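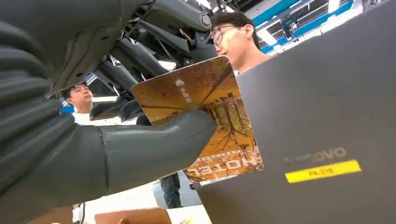
Booker Szabo wrote to us after the last round that he had liked the trading, lost interest during the scoring, and would play again if someone fixed the scoring. We have changed the scoring. Now we need people to tell us whether we changed it enough.

## Playtesters wanted for Tokgöz

Dramuvetti is a small board game publisher in Prudell. We are looking for groups to test a new card game, Tokgöz, before it goes to the printer. The first print run is 3000 copies, and after that we can't change anything.

Tokgöz is a trading game for three or four players. Each player runs a market stall and tries to swap goods for better goods before the weather turns. There is some bluffing and a little arithmetic. A full game takes less than an hour once people know the rules. The first game takes longer, and that first game is the one we most want to hear about.

### What you would do

You would test as a group, at home or wherever you normally play. The test runs for 10 weeks, starting in October. During that time we ask each group to:

- play the game at least once a week
- learn the first game from the printed rules, without asking us for help
- fill out a short form after each game
- join one video call with us near the end

The form takes 15 minutes at most. It asks who won, what the final scores were, which rules you had to look up, and whether there was a point when anyone wanted to stop. Please fill it out the same night if you can. In the last round, a lot of forms came in a week late and said things like "fine, I think."

If your group misses a week, tell us and carry on. If you miss three in a row, we will probably ask for the game back and pass it to someone on the waiting list.

### Who we are looking for

You don't need to know much about games. We already have plenty of feedback from people who own two hundred of them. This time we would like to hear from:

- families with at least one player between ages 9 and 14
- people who play the same two or three games every year and no others
- older adults, including anyone who finds small print hard to read
- people who are color blind
- people who speak English as a second language

The rules are only in English for now. A Turkish translation is planned but won't be ready in time for this test.

You must be 18 or older to sign up a group. Anyone younger needs a parent or guardian at the table. You can't take part if you or someone in your home works for another game publisher.

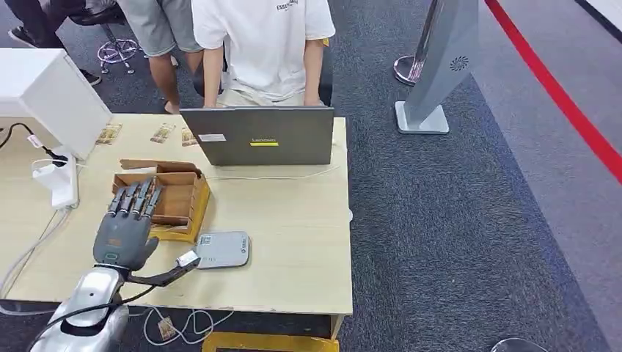
Test copies are on loan. The cards are thinner than the final ones will be and the art is not finished, so please don't send comments on either. Do tell us if two cards are easy to mix up, or if a symbol doesn't mean what you thought it meant. We had to redraw the salt card twice for that reason.

We pay shipping both ways. You will get a return label with your copy. Wear and tear is expected, and you don't have to sleeve the cards. If a card goes missing, let us know the number on the back of the rules sheet and we will mail another.

### What you get

Every group that finishes gets two copies of the published game and a $60 gift card for our online store. Players can be named in the rulebook credits if they want to be. There is no payment beyond this, and no cost to you.

We also ask you not to post photos of the cards or the rules online until the game is out. You can tell people you are testing it. You can tell them it's bad, too — we'd just like to hear it first.

### How to sign up

Send an email to Dilek Yurt at the playtest address on our contact page, with "Tokgöz" in the subject line. Include:

- how many people are in your group, and their ages
- the last two games you played together
- the state you live in
- anything that makes cards or small text hard for you to use

We can only ship within the United States. We answer every email, but it may take up to two weeks. Groups who tested our earlier game, Prellard, are welcome to apply again, though new groups will be placed first.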